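Trenmont Tool Notes: Getting a Secondhand Bench Plane Working Again

Posted by Melaniia Yurchenko, Fri 7 January

I bought an old Zelmont smoothing plane in November and finally got to it over the break. These are the steps I use on any used plane, in the order I do them.

Take it all apart first. Lift off the lever cap, separate the iron from the chipbreaker, and unscrew the frog. Put the small screws in a jar lid. If a screw won't move, put a drop of penetrating oil on it and leave it overnight. Use a screwdriver that fills the slot. Old plane screws have odd threads and are a pain to replace.

Brush out the dust and packed shavings before you use any liquid. An old toothbrush gets into the corners behind the mouth. Wipe the casting down with mineral spirits and dry it with a rag. Lay oily rags out flat outdoors to dry before you throw them away.
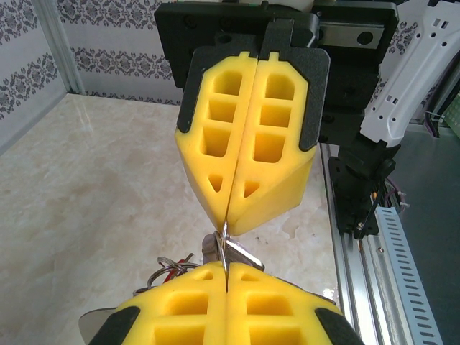 For light rust, a fine abrasive pad and a little oil will do. Go easy on the japanning — once it's scraped off, you have bare iron to look after. I leave worn japanning alone unless it is flaking.

Check the sole with a straightedge. The toe, the heel and the area just in front of the mouth should all touch. A low spot anywhere else doesn't matter much. If it does need work, put the plane back together with the iron pulled up out of the way and the lever cap at normal tension, then rub the sole on 118 grit paper stuck to a flat surface. Draw pencil lines across the sole and stop when they're gone in those three places. Finish on 360. I used the Esfahani paper because I had some left over, and it clogged less than I expected.

Flatten the back of the iron near the edge only. The last half inch is enough. Then grind out any nicks and hone the bevel until you can feel a burr along the full width. Turn the iron over and take the burr off on the fine stone.

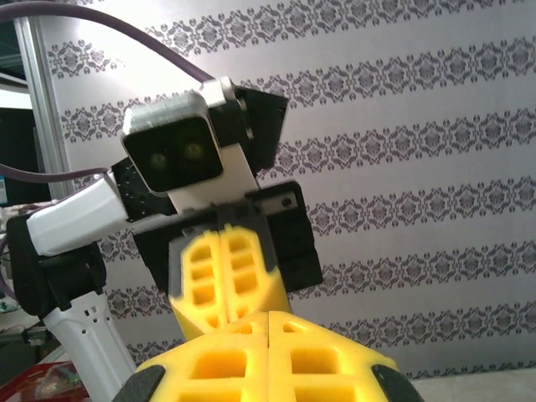
The chipbreaker gets skipped a lot. Its front edge has to meet the iron with no gap, or shavings will jam underneath. Hold the two together up to a window. If light comes through, work the underside of the chipbreaker on a stone, keeping the back end slightly lower than the front.

Set it about a sixteenth of an inch back from the edge for general work, closer for difficult grain.

Put a thin coat of paste wax on the sole and buff it. Try the plane on a piece of straight-grained pine, starting with the iron backed all the way off and advancing it a little at a time. If it cuts on one side only, move the lateral lever toward the side that's cutting heavy.

Next up is a Clondamance block plane with a chipped mouth.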